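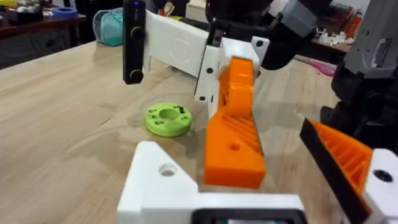
A workbench should be cleared at the end of every day, all the way down to the wood. I have argued this at the Kellgate shared shop for years and lost the vote twice, so I will make the case in writing.

The usual objection is that a job in progress has to stay where it is. I understand that. If you are halfway through fitting a printed part, you know where your parts are and you don't want to hunt for them in the morning. But most of what stays out overnight has nothing to do with the job. It is a cup of odds and ends, a bit of rope, a green ring that came off the printer and never got a home. None of it is trash, and that makes it harder to deal with. Trash you throw away. A good part with no shelf just sits.

Last June I spent a whole evening putting away what had collected on one bench. I wrote it down as I went, and the list came to 162 items. Only 8 of them belonged to anything we were building. The rest had been moved from one side to the other, again and again, by people who needed the space. 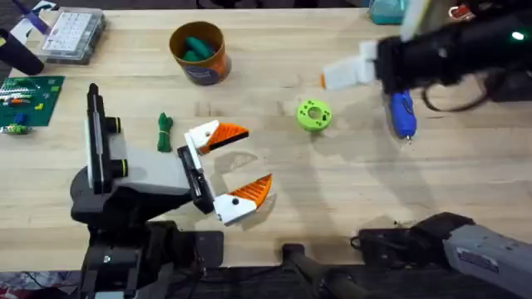 Raili Vuorinen disagrees, and wrote to tell me that a bare bench slows her down. She leaves small things out on purpose, she says, because seeing them reminds her what she meant to do next, and once they go in a drawer she forgets they exist.

I take the point. I have drawers like that myself. My answer is a tray. Put the reminders on it, lift the whole thing off at night and set it back in the morning. Ilari Karppinen has worked this way for as long as I have known him and he doesn't seem to forget much.

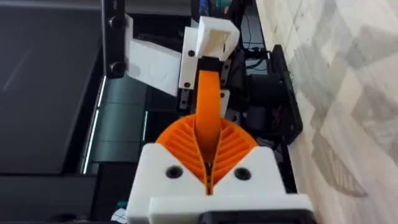

The tray has to be small, though. We tried large ones first and they turned into a second bench — same pile, with handles. One about the size of a dinner plate holds a day's worth of loose parts and makes you choose.

Printed parts need the most attention. They are light and cheap to make again, so people treat them as if they cost nothing. Then the one you want is missing and you wait for another to print. A label and a box would have taken a minute. I would start with the boxes, and I will bring up the bench rule again at the next meeting.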